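4.2 Speech clarity and wearing comfort under shift conditions

The second part of the study concerned the two-way radio accessories issued to ground staff at the Durkau site. Each participant received a remote speaker microphone, the Kuroletti, and a single-ear headset with a boom microphone, the Foltotetti, and used each for one full working period before completing the questionnaire. Both accessories were connected to the same model of handset, so that differences in transmitting power or battery age would not affect the comparison. The order in which the two were worn was decided by lot.

In total, 127 members of staff took part. Of these, 98 returned a complete set of answers for both accessories, and only those answers are considered in this section. Incomplete returns were kept apart and are treated in Section 5. Comfort and clarity were each marked on a scale from zero to 100, with the higher mark being the more favourable. Staff were also asked to write down any message which they had needed to have repeated, together with the place where they were standing when it was received.

Clarity was judged more favourably for the headset in the loading areas, where engines and reversing alarms make it hard to hear a speaker worn at the shoulder. In the offices and corridors there was little to choose between the two. Comfort followed a different pattern. Staff who wore the headset under a hood or a cap reported soreness above the ear by the middle of the shift, and several had moved the boom away from the mouth to ease the pressure, with a loss of clarity at the receiving end. 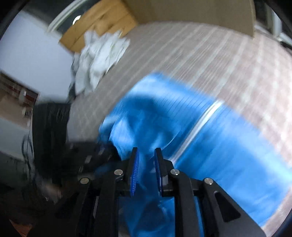
Figure 3. Gripper with ribbed blue pads over blue fabric.

Manolis Tzavaras, in written remarks on an earlier draft, objected that the soreness should not be laid to the headset alone. In his view the cable clip had been fixed too low on the jacket in most cases, so that each turn of the head pulled the earpiece downwards, and a second clip at the collar would have removed much of the complaint. He asked that the position of the clip be recorded in any later trial. Sneha Rajput agreed on the matter of the clip but considered that the headband was too stiff for long wear whatever the position of the cable.

The authors accept the first of these points. The instruction sheet given to staff stated that the clip should be worn on the outer garment but did not say at what height, and practice differed between teams. The position of the clip has been added to the form for the trial planned at the Rankin site in January.

A further matter is the push-to-talk button. The button on the Kuroletti is large and can be pressed through a thick glove, whereas that on the Foltotetti is set into the cable and must first be found by touch. Cut-off opening words were the most common fault in the messages written down by headset wearers, which suggests that speech often began before the button was fully pressed. The log kept by the control room, which holds nearly 1,000 transmissions for the period, supports this reading. It does not identify the accessory in use, however, and no separate rate of cut-off messages can be given for each.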